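## Psalms on Tuesday nights

I've been meaning to write about our Advent listening evenings all month! Treasa Brophy and I started them after she found a box of old psalm recordings, and we now have around 90 tracks to pick from (some are very scratchy). We play one psalm, sit quietly, then talk over tea about whatever line stuck with us. Last week it was Psalm 27, and we stayed on "wait for the Lord" for most of the night – I went home humming.

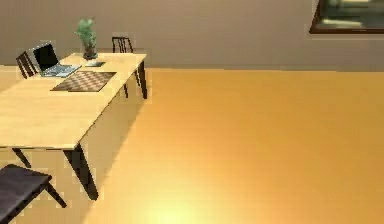
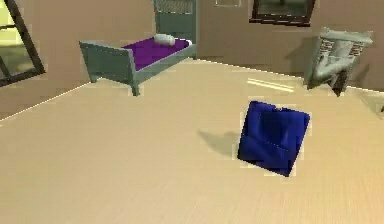 ## Coming in December

We'll do four more evenings, with Saoirse Mac Mathúna reading in Irish at the second one. Bring a friend, and a Bible if you have one. We've also raised $710 for the Zokmont winter meals – thank you so much! Please keep the cooks there in your prayers.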